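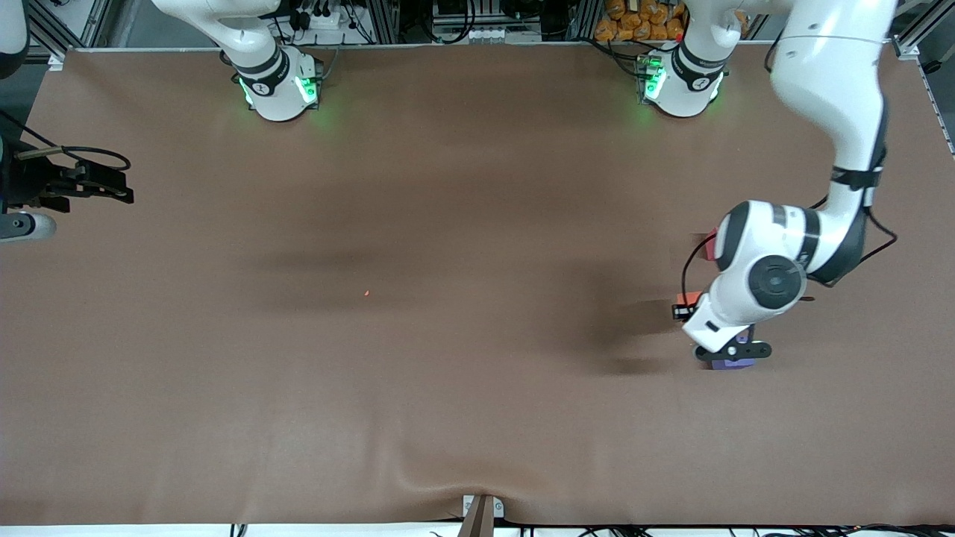

Como ensinar dois braços a pegar coisas pequenas por controle remoto

Vou contar o jeito que eu uso aqui em Skomasville para mostrar uma tarefa aos braços, eu no comando e eles copiando. Não é o único jeito, e quem trabalha com outro equipamento vai precisar adaptar, mas a ordem das coisas serve para quase todo mundo. Eu comecei no escuro e perdi um mês de março inteiro gravando demonstração que não prestava, então fica o relato (e as broncas que eu daria em mim mesma).

Antes de ligar

Estique o pano. Eu uso um marrom liso, sem estampa, e gosto muito dele — o objeto aparece bem na câmera e a garra pode encostar no tampo sem aquele barulho de dente raspando. Ruguinha perto da beirada eu deixo passar. No meio da mesa, onde o trabalho acontece, passo a mão até ficar plano.

Depois vêm os cabos, minha eterna dor de cabeça. Dê uma volta completa com cada punho, devagar, olhando se algum laço se solta e vai parar no meio do caminho dos dedos. Cabo frouxo em volta da garra engancha quando você menos quer, e a demonstração vai para o lixo.

Só então ligo as bases. Nas minhas, espero as luzes ficarem verdes nas duas antes de encostar nos comandos. Se uma demora, eu espero, tomo um café, não mexo.

Abrindo a sessão

Eu gravo com o Isotent, mas qualquer programa que salve as posições das juntas junto com o vídeo resolve. Crie uma pasta para cada tarefa e escreva a tarefa numa frase curta: "pegar o objeto roxo e pôr do lado esquerdo". Parece bobagem, só que lá pela demonstração de número 92 você já esqueceu se o combinado era esquerda ou direita!

Confira a velocidade. Deixo o comando no modo lento durante a primeira meia hora, mesmo hoje, que já tenho 863 demonstrações guardadas só dessa tarefa.

A demonstração, passo a passo

1. Leve os dois braços para a posição de descanso e comece a gravar. Conte até dois antes de se mexer.

2. Escolha um braço só para pegar. O outro fica parado no canto dele, longe do centro. Eu vivia mexendo os dois sem perceber, e o robô aprendia a balançar o braço livre feito quem espera ônibus.

3. Desça com a garra apontada para baixo. Com objeto pequeno, a entrada na diagonal quase sempre empurra a peça em vez de pegar. Alinhe o punho lá em cima e depois venha reto.

4. Feche os dedos com calma, com a peça ainda apoiada no pano. Segure um instante antes de levantar. Essa pausa ajuda demais, e foi a mudança que mais melhorou os meus resultados.

5. Levante o suficiente para o objeto não arrastar, leve até o destino, encoste, abra, suba. Volte ao descanso e pare a gravação.

Errou? Se o erro foi pequeno e você corrigiu com naturalidade, guarde. É bom que o braço veja como se conserta uma pegada torta. Se você ficou lutando com o comando, apague sem dó.

Duas coisas que me pegaram

A primeira é a sombra. Braço grande faz sombra larga, e ela cruza justamente o meio do pano. Não tente eliminar, mude a peça de lugar a cada gravação, ora na parte clara, ora na escura. Meu primeiro modelo, treinado no Adis, só funcionava com a peça no claro — fiquei uma tarde inteira achando que era defeito da garra.

A segunda é o cotovelo. A gente olha tanto para os dedos que esquece a junta lá em cima, dobrando para fora. De vez em quando tire o olho da garra e veja o braço inteiro.

Quantas gravar

Para uma peça só, em posições variadas, comecei a ver resultado decente na casa das 900. O pessoal do fórum do Rudd fala em 2,000 para tarefas com as duas mãos, e ainda não cheguei lá. Vou gravando um pouco por manhã, paro quando a mão cansa, e no fim de cada sessão assisto às cinco últimas para ver se não fiquei desleixada.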